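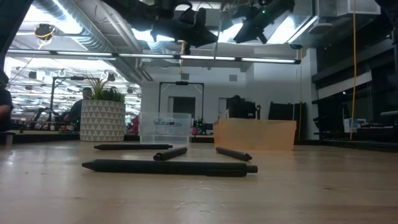

Black pens on the bench top, orange bin behind.

7/20/23

Ink fading trial, continued. Pulled the strips off the south window this morning and put them on the light box next to the controls from the drawer. Notes below are from my own eyes only. The densitometer is still at Brureswood for calibration, so treat all of this as provisional until I can put readings beside it.

Papers in this batch: Tiltthorpe ledger stock (cream, heavy sizing) and the Monti copy paper we use for everything else. Same lines ruled on both, same lettering on both. Half of every strip was under black card, taped on the back only. I used the low-tack tape this time. It let go on two of the Monti strips, and the card slid down a little, so the edge between covered and uncovered is soft on those. I marked them with a pencil X and will leave them out when the readings are done.

Iron gall, old bottle: went brown on the exposed half on both papers. Still easy to read. Ledger stock held darker than the Monti. Some haloing on the Monti around the heavy downstrokes, none on the ledger.

Iron gall, new bottle: less change than the old bottle. I had expected them to match. The old one has been open a long time and has sediment, and I did not shake it before filling. Should have. Repeat with both bottles shaken.

Dye-based blue: nearly gone on the exposed side. On the Monti I had to tilt the strip to find the line. This is the ink in most of the visitor registers, which is the reason for doing the trial in the first place.

Dye-based black: shifted toward purple-gray. Readable, but I would not want it on anything that goes on display.

Pigment black: no change I can see on either paper. Rubbed a dry swab across it with light pressure and got nothing on the ledger stock, a faint gray smear on the Monti. Same smear on the covered half, so that is the ink sitting on the surface and has nothing to do with the light.

Ballpoint black: slight browning at the thin parts of the line, blobs at the turns unchanged. Hard to judge by eye where the line is uneven to begin with. Next round I want to rule these with the straightedge and a steady pull, and throw out any strip with a skip in it.

Water test. Cut 5 mm off the covered end of every strip and floated the pieces in deionized water in the small trays. Dye blue bled right away, dye black soon after. Both iron galls stayed put apart from a little blue coming off the new bottle, probably the dye they add so you can see what you are writing. Pigment and ballpoint did not move. Pieces are drying between blotters under the 500 g weight. Please leave them alone until I have taken them out myself. The blotters look like scrap and they got binned last time.

Humidity in the window bay ran high again. The logger had it at its worst in the early mornings before the air handling comes on. I don't think it changes the ranking, but it could explain some of the haloing. Brunello Messina thinks we should move the whole thing into the Stimthorpe cabinet, where the lamp and the humidity are both controlled. I agree for the next round. The argument for the window was that the registers sit by a window, and that was fine for a first look.

Labeling. Strip 8 and strip 13 both have smudged numbers. I sorted them out from the order on the board, and I am fairly sure I have them right, but the numbers go on in pencil from now on, at the covered end, before any ink touches the paper.

Supplies: low on blotters, low on black card. Plenty of ledger stock. Another bottle of the new iron gall would be good if anyone is placing an order. Same batch if they can still get it.

To do
Read all strips when the densitometer is back, controls first.
Repeat iron gall, both bottles shaken.
Ask Brureswood whether they want the duplicate set or just the numbers.
Write up the dye blue result for the register people now, without waiting for the rest. One page. They should stop using it at the front desk.
Find out if the Stimthorpe cabinet is free before the end of July, and whether the shelf inside can be lowered. The strips need to lie flat.

Strips are back in the gray folder in the flat file, second drawer, exposed side down with interleaving.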